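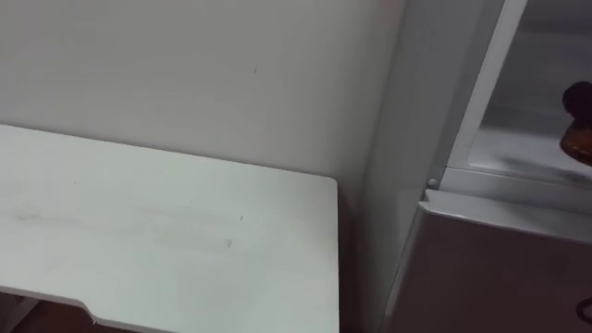
Erano Home Station, Fridge and Desk Set
Item group: Test furniture for humanoid robots
Supplied by Nukley

Price: 372 euros per month, rental
Minimum rental: 6 months
Delivery time: 9 weeks from signed order
Robot: not included

Overview

The Erano Home Station is a small set of home furniture for teams who want to teach or test a humanoid robot on household work. It consists of one two-door refrigerator, one white desk and a floor plan which tells you where everything should stand. The refrigerator is a normal household type. We did not change the doors, the hinges or the shelves, and we ask customers also not to change them during the rental.

Many buyers spend the whole budget on the robot and then look for furniture in the last week. Then the fridge comes from somebody's office, the door opens to the wrong side, and the first month is lost. If your robot arrives in January, please order the station in autumn, at the same time when you prepare the room.

What is in the set

Refrigerator with separate upper and lower door
Translucent shelf for the upper compartment
White desk with metal legs
Floor plan, printed and as a file
Spare door seal for the upper door

What you must have on site

A flat floor. Wood-look planks are fine, carpet is not.
A straight wall, long enough for the desk and the refrigerator side by side.
A wall socket which is not shared with the robot charger.
Free space of your own choice in front of the refrigerator. The robot must be able to make a step back with the door fully open, and a person must be able to stand next to it.

Bottles, boxes and other objects for the tasks are not part of the rental. Most customers buy them in the nearest supermarket and this is also what we recommend. Please plan for replacements from the first day.
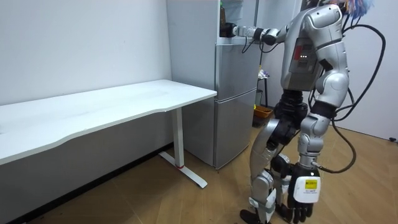

Reach and height

Before you order, compare the shoulder height of your robot with the top of the refrigerator. Work at shoulder level or higher is hard for many arms, and the payload in the data sheet is often given for an arm which is close to the body. Ask your robot supplier for the value with the arm stretched out. A full bottle and an empty bottle are two different tasks, so write down which one you mean.

Cables also need a place in the plan. If the hand has its own cable on the outside of the arm, try the complete door movement by hand first, with the power off.

Costs outside the rental

Transport and installation: by offer, depends on the floor and elevator
Extra shelf: 55 euros
Replacement door: by offer, please send us the serial number
Insurance for the robot: by the customer

Scratches and small gray marks on the desk are normal use and we do not charge them. Dents in the door are charged only if the door does not close anymore.

Questions we get often

Can we buy the set instead of renting? Yes, after the minimum rental. Part of the rent is counted to the price.

Can the desk stand on the other side? Yes, but then ask for the other door opening when you order. It is not possible to change it later without a technician.

Is there a version with a sink? Not at the moment. Antal is the name of our sink unit and it is planned, without a date.

Contact

Offers and rental contracts: Enikő Vass
Floor plans and installation: Tamás Lengyel

Prices without VAT. Last change of this page: 10th June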